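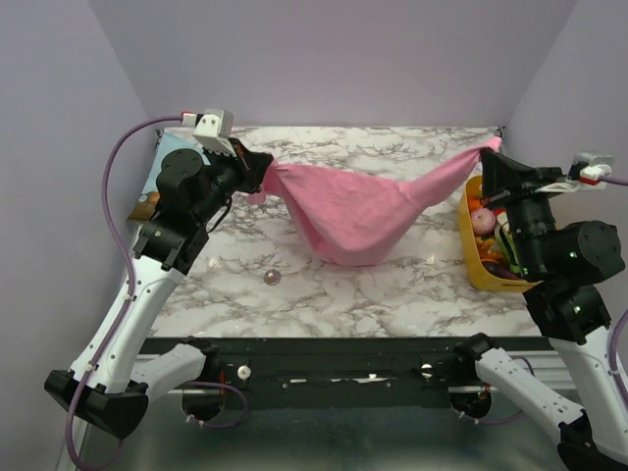 Part 2: Setting Up Your Ride-Along Request

Okay, so you have your login for the Avero portal and you're ready to sign up for a ride-along with a patrol officer. I've done this setup with a lot of people in Mellor, and the steps go faster if you have your driver's license next to you before you start.

1. Log in and click Community Programs, then Ride-Along. If you land on the records page instead, go back one screen and try again (it happens to me all the time).

2. Type your full legal name. Mine got bounced once for a nickname, and I had to start over.

3. Fill in the background check form. You get 90 minutes before the page logs you out, and it does not save your answers.

Caution: Don't use the back button in your browser on this form. Use the Previous link at the bottom.

4. Pick your shift. You can choose 2, a first choice and a backup. Evenings go quickly, so I always tell people to put a weekday morning as the backup – you'll still see plenty.

5. Read the waiver, all of it, and sign with your finger or mouse. Riders under 18 need a parent to sign too.

6. Hit Submit and write down the request number. Mine was 136, if you're wondering how long they are.

Note: The confirmation comes by email from Ultel, the company that handles messages for the department. Check your spam folder before you call the front desk!

If your request says Pending

Give it a week. Lowri Phillips goes through them by hand, and October is her busiest month. After that, send her a message through the portal with your request number in the subject line.

What to wear

Closed shoes, long pants, no shirts with slogans. You'll be given a vest at the station and shown how to fasten it – ask for a different size if it pinches. Leave big bags at home. Your phone can come along, but recording is off limits during calls.

Changing your date is covered in Part 3.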